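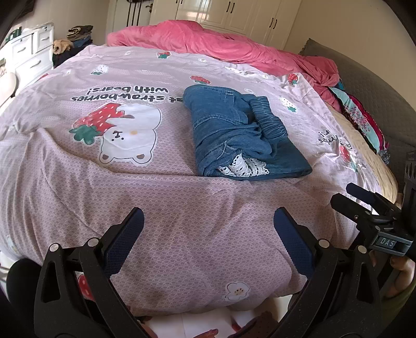 I had been meaning to go to the open day at the old Windorbridge textile works for three summers, and for three summers something got in the way (a wedding, a bad knee, and then a car that wouldn't start). So when August came round again I booked a room in Morilthorpe for the night before, packed far too much for one night, and took the early train so there could be no excuses. I'm very glad I did!

Morilthorpe itself deserves a word, as most people seem to pass straight through it. It's a market town on a hill, with a good bakery near the station and a second-hand bookshop that opens when it feels like it. My room was at the top of the house, up a staircase that turned three times, and the lady who ran the place had put out shortbread and a little jug of proper milk. I slept like a log and had kippers for breakfast, which I never do at home on account of the smell.

The number 70 bus goes from the market square to Windorbridge and takes 25 minutes, mostly along the river. Sit on the left if you can. You come round a long bend and there is the chimney, and then the whole length of the mill, much bigger than I'd pictured it, with row upon row of windows and the water running along the front. The bus stops right at the gate. There was already a queue when I got there at ten to ten, but a cheerful one, with people passing round a bag of cherries, and it moved quickly once the doors were open.

They let you wander the ground floor by yourself, and then you join a guided group for the upper floors. I'd recommend doing the ground floor first. It has the history room, with pattern books laid out in glass cases, some of them so bright you'd swear they were printed last week. The mill started out with wool, moved on to cotton, and in its busiest years had 1,000 people on the books. A wall of photographs shows the yearly outings to the sea, everybody in their best hats and hardly anyone smiling. I stood in front of those for a long time. My own grandmother worked in a mill, a good way north of here, and I kept looking for her face even though I knew perfectly well she couldn't be in them.

Our guide for the upstairs part had worked in the weaving shed as a young woman and had a voice that could still carry across one. There are 118 steps to the top floor, and she told us so at the bottom, very kindly, and pointed out the lift. I took the steps, knee and all, and had a sit down on each landing.

The weaving was the part I'd come for. They keep a handful of looms in working order, and when she set the first one going the noise went right through the floor and up my legs. She ran it for a few minutes only, and afterwards we all found ourselves shouting at each other. She taught us how the weavers used to read lips, and how they carried on doing it on the bus home, so that a whole conversation could go on from one end to the other without a sound. A small boy in our group was very taken with this and mouthed at his father for the rest of the morning.

On the floor below is the dyehouse, now let to a small firm called Hedach, who dye yarn in little batches and sell it to knitters. It smelled of wet sheep and something like vinegar. They had skeins hanging up in every shade of green you could think of, and a pot of madder that we were all allowed to stir. I bought two skeins in a mossy colour and have no idea what I shall make with them. Mittens, probably. It's usually mittens.

Lunch is in the canteen, and I'd get there before half past twelve, as the soup ran out while I was still choosing. I had a cheese and onion pie in its place and shared a table with a couple who had come over from the coast and do a mill every year. They had strong views on which had the best cake. Windorbridge came second, apparently, and having had the ginger loaf I'd dearly like to know who came first.

In the afternoon there was a talk in the engine house from the Bošković workshop, who repair old machinery and had brought the big wheel back into use after a very long rest. I'll admit a good deal of it went over my head, but they turned the wheel for us at the end, slowly, and it was a lovely thing to see, all that iron going round with barely a whisper.

A few practical things, if you're thinking of going. Wear flat shoes, the floors upstairs are uneven and there are gaps between the boards. Bring a cardigan even in hot weather, because the engine house is chilly. The shop takes cards but the plant stall by the gate doesn't, and I had to leave behind a very nice geranium. The last bus back to Morilthorpe goes at ten past five, and the driver that day waited for two stragglers who came running across the yard with their arms full of yarn.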